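Watolell 꽃 정리 기록 (README)

이 폴더에 무엇이 있나

튤립을 다루는 작업, 그러니까 줄기를 고르고 잎을 떼고 꽃을 한데 모으는 일을 적어 둔 기록 588건이다. 기록 한 건은 작업 한 번에 해당한다. 시작 메모, 끝 메모, 그리고 작업한 사람이 남긴 한 줄 평이 들어 있다. 한 줄 평은 대체로 쓸모가 없다. "괜찮았음"이 너무 많다. 그래도 지우지 않았다. 지우기 시작하면 어디까지 지울지 정해야 하고, 그 기준을 믿을 만하게 세울 자신이 없었다.

먼저 말해 두자면 나는 꽃 정리에 표준이 있다는 주장을 별로 믿지 않는다. 이 기록을 모으자고 한 쪽에서는 처음부터 "올바른 순서"를 찾겠다고 했는데, 모아 놓고 보니 순서는 사람마다 다르고 같은 사람도 오전과 오후가 다르다. 그러니 이 문서를 꽃꽂이 교본으로 읽으면 곤란하다. 무엇을 어떻게 적었는지에 대한 설명서다.

폴더 구성

notes: 작업 메모. 건별로 텍스트 파일 하나.
terms: 용어표. 아래에 주요 항목만 옮겼다.
lines: 메모를 문장 단위로 나눈 것. 모두 2,333줄이다.
old: 옛 용어로 쓴 메모. 고치지 않고 그대로 둠.

notes와 lines가 서로 맞지 않으면 notes가 맞다. lines는 자동으로 나눈 것이라 마침표 없이 쓴 메모가 통째로 한 줄이 된 경우가 있다. 고쳐 달라는 요청을 받은 적이 있는데, 고치려면 누군가 원문을 다시 읽어야 한다. 아직 그러겠다는 사람이 없다.

다루는 물건

주된 대상은 튤립이다. 봉오리가 닫혀 있는 것과 벌어진 것을 구분해 적는데, 이 구분은 생각보다 허술하다. 컵 모양으로 오므라진 꽃을 누구는 "닫힘"이라 쓰고 누구는 "반쯤"이라 쓴다. 초기 메모에는 "반쯤"이 없었다. 5월에 이 항목을 넣은 뒤로 "닫힘"이 눈에 띄게 줄었는데, 꽃이 달라졌다고는 생각하지 않는다. 선택지가 생기면 사람은 그걸 쓴다.

잎은 따로 적는다. 넓은 잎과 좁은 잎으로 나누고, 줄기에 붙어 있으면 "붙음", 떨어져 있으면 "낱잎"이라고 한다. 꽃 없는 줄기도 한 항목을 차지한다. 처음에는 이런 줄기를 부스러기로 취급해 기록하지 않았다. 그 바람에 초기 메모에서는 작업대 위에 남은 줄기가 있었는지 없었는지 알 길이 없다. 큰 손실이냐고 묻는다면 글쎄, 그 자료로 무엇을 하려느냐에 달렸다.

작업면에 깔린 천의 색도 적는다. 초록 펠트 위에서는 초록 줄기와 좁은 잎이 잘 안 보인다. 메모에 빠진 잎이 있다면 이 탓도 있을 것이다. 다른 색 천을 쓰자는 말이 나왔지만, Hisex 쪽에서 내놓은 비교표는 조건이 제각각이어서 근거로 삼지 않았다.
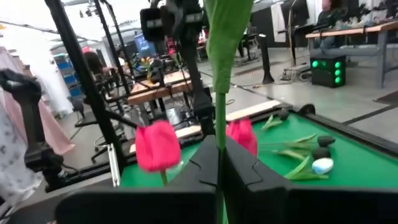 테오필루 코헤아(Teófilo Correa)는 잎을 모조리 떼고 시작하는 방식에 찬성할 수 없다고 적어 보냈다. 튤립은 잎이 붙어 있어야 묶음이 덜 헐거워지고, 분홍 꽃만 덩그러니 세워 놓으면 줄기 사이가 비어 보인다는 것이다. 그러면서 용어표의 "정리됨"이 결국 "잎이 없음"을 뜻하는 말이 되어 버렸다고 덧붙였다.

뒤쪽 지적은 맞다. 용어표를 다시 보니 정말로 그렇게 읽힌다. 앞쪽은 잘 모르겠다. 잎이 묶음을 잡아 준다는 말은 여러 번 들었지만 잎이 있는 묶음과 없는 묶음을 나란히 놓고 제대로 견준 메모는 이 폴더에 없다. 그럴듯한 이야기라고 다 적어 넣으면 설명서가 소문 모음이 된다. 그래서 "정리됨"의 뜻풀이만 고쳤고, 묶음 이야기는 여기에만 남긴다.

용어

정리됨: 작업한 사람이 더 손댈 것이 없다고 본 상태. 잎이 있고 없고는 상관없다.
모음: 꽃이 달린 줄기를 한자리에 둔 것. 묶었다는 뜻은 아니다.
묶음: 끈이나 띠로 감은 것. 손으로 쥐고 있는 것은 묶음으로 치지 않는다.
낱잎: 줄기에서 떨어진 잎. 찢어진 조각도 포함.
꽃 없는 줄기: 말 그대로. 꽃이 떨어진 것인지 처음부터 없었던 것인지는 묻지 않는다.
곁물건: 작업면에 같이 놓인 다른 것. 돌처럼 생긴 것, 알처럼 생긴 것, 작은 손잡이처럼 생긴 것이 모두 여기 들어간다.

"곁물건"에는 불만이 많다. 너무 넓다는 것이다. 나도 넓다고 본다. 그런데 잘게 나눠 보려던 시도가 2번 있었고, 2번 다 메모하는 사람들이 항목을 찾다가 그냥 빈칸으로 넘겼다. 빈칸보다는 뭉뚱그린 말이 낫다. 둥글고 어두운 물건을 돌이라고 단정하지 않고 "돌처럼 생긴 것"이라고 쓰게 한 것도 같은 까닭이다. 들어 보지 않은 물건의 재질을 눈으로만 적어 놓고 나중에 그걸 사실로 쓰는 일이 지나치게 잦았다.

메모하는 법

꽃 색은 보이는 대로 쓴다. "분홍", "진분홍"까지는 좋다. 품종 이름은 포장지나 이름표가 있을 때만 쓴다. 메모 중에 Alvarado라고 적힌 것이 여럿 나오는데 이건 납품처 이름이지 품종이 아니다. 품종인 줄 알고 묶어서 세는 실수가 이미 있었다.

줄기 길이는 적지 않는다. 예전에는 적었다. 자를 대고 잰 값과 눈으로 어림한 값이 한 칸에 섞여 있어서 그 칸을 통째로 뺐다. 옛 값은 old에 그대로 있으니 쓰고 싶으면 쓰되, 평균을 내서 무슨 결론을 끌어내지는 말았으면 한다.

싱싱함도 적지 않는다. 점수로 매기자는 제안은 거절했다. 한 번 보고 매긴 점수로는 그 꽃이 내일 어떻게 될지 알 수 없고, 숫자로 적어 두면 꼭 누가 그래프를 그린다.

알려진 문제

메모를 쓴 시각이 대부분 저녁에 몰려 있다. 작업하면서 쓴 것이 아니라 끝나고 한꺼번에 쓴 것으로 의심된다. 그렇다면 시작 메모는 기억에 기댄 것이고, 끝 메모보다 덜 믿어야 한다.

Clerkau 양식으로 들어온 메모는 "모음"과 "묶음"을 구별하지 않는다. 변환할 때 전부 "모음"으로 넣었다. 실제로 끈을 감은 것도 섞여 있을 테니 두 항목의 비율을 따지는 데는 쓰지 말 것.

꽃이 튤립이 아닌 메모가 있다는 제보를 받았다. 어느 것인지는 알려 주지 않았다. 확인 중.

고칠 곳을 보낼 때

메모 파일 이름과 고칠 문장을 같이 보내 주기 바란다. "전반적으로 정확하지 않은 것 같다"는 의견은 나도 같은 생각이지만 그것만으로는 손댈 데가 없다. 용어를 바꾸자는 제안에는 그 용어가 잘못 쓰인 메모를 하나 이상 붙여야 한다. 받은 내용은 old를 뺀 나머지 폴더에만 반영한다.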